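Sinwood House: progress report to the Mostetti Fund, December

Prepared by Anastasia Tsolakis

Work covered

The grant pays for furnishing and household routines in the Sinwood rooms. Since the last report 16 rooms have been fitted with beds, bedding and curtains. Two are still waiting for mattresses from Plirnetti, who have moved the delivery back to a Friday after the holidays.

Laundry and bedding

The shared laundry room was out of use for part of the period while Kadrić replaced the drain. Residents did their washing in the evening slots once it reopened, and 78 loads were logged. Most people fold on the bed, as the rooms have no table large enough. We had budgeted for folding boards and would like to move that line to extra blankets and hanging rods, which are asked for more often.

Bedrooms

Curtains came in a single order of pinks. Window rods are allowed for drying light items, provided the window can still be opened.

Bed with the plush blanket on, and a gray T-shirt laid out on the bedspread:

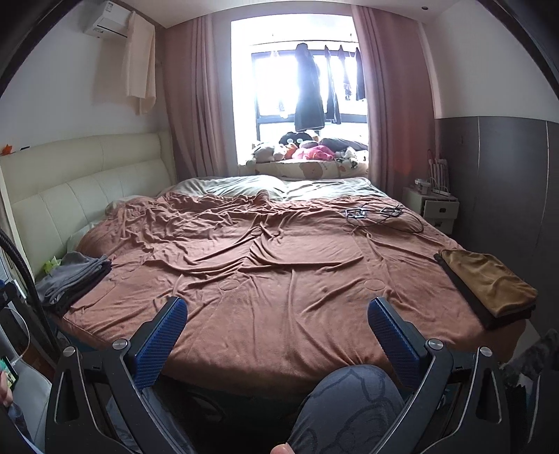
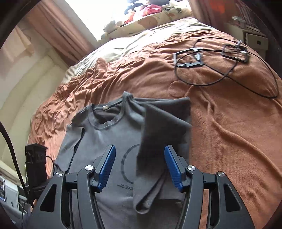 Spending is within the agreed amount for bedding and slightly over for curtains, where the hems had to be redone in three rooms. The overspend is covered by the unused part of the transport line. Receipts are attached to the financial form.

Next period

Fit the last two rooms, agree on the change to the folding board line, and check the air conditioner filters before the spring. Please confirm the budget change in writing so the blankets can be ordered.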